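Bench notebook, Badalwood workshop
Friday, 2 pm onward

Cups again. I had promised myself that January would be the month of the drawer runners, and instead I have spent it learning more about paper cups than my education prepared me for.

The question on the table is still the one Kwadwo Amegashie wrote on the whiteboard and underlined: why do the ribbed cups stick in the stack when the smooth ones don't? The canteen at Titthorpe gets through 2,000 a week and would like them to come off one at a time. At present they come off in twos, and someone ends up drinking tea from a double-walled cup and feeling quite pleased about it.

First job was to sort out what we have. The blue ones are the printed kind, ribbed all the way down, with a silvery band round the lower part and a slogan in Chinese. As far as I can make out it has something to do with low carbon, and there is an exclamation mark, so they mean it.

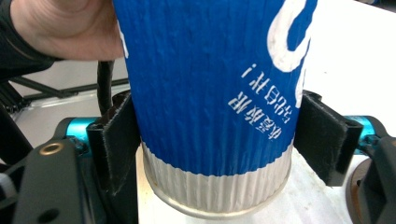 Second job was the stickiness itself. My theory was the ribs: if the pleats on one cup settle into the pleats on the next, you get a zipper. Kwadwo's theory is the rim. He thinks the rolled edge of the lower cup grabs the wall of the upper one when the stack has been pushed down hard, and that the ribs are innocent. He is annoyingly calm about it.

Tried his way first to get it over with. Stack pushed down by hand, then cups lifted from one end. Doubles on 7 pulls. Restacked without pushing, same cups, same end: doubles on 2. I then tried turning each cup a little while lifting, which ought to unzip my zipper, and it made no difference I could see. Wrote this down in pencil.

Osei's note from the last round says to hold the cup low when you pull. I disagree. Squeeze a tapered cup low down and you bend the wall out of round, and then the rim above goes oval and catches on its neighbor. Hold it near the rim, where it's stiff. Osei can have his own page.

The holder is a separate grievance. It's the round brown wooden base with the bent black rods, and it's a nice object – someone in the Wilell showroom chose it, and you can tell. It keeps the bottom of a stack in order and has no opinion about the rest. Anything tall leans.

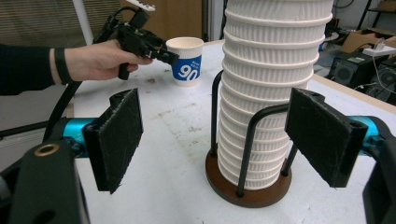 Page last changed: Friday, 5:40 pm, by K. Amegashie

Kwadwo has been in here and corrected my spelling of "corrugated," and left the rim theory alone, which I take as gloating.

To do next:
Repeat the pushed and unpushed stacks with the white cups only.
Shorter stacks. Try half height before anyone orders a taller holder.
Ask Titthorpe who fills theirs and how hard they lean on it.
Find job sheet 3,662. It was under the kettle.

Drawer runners still in the box.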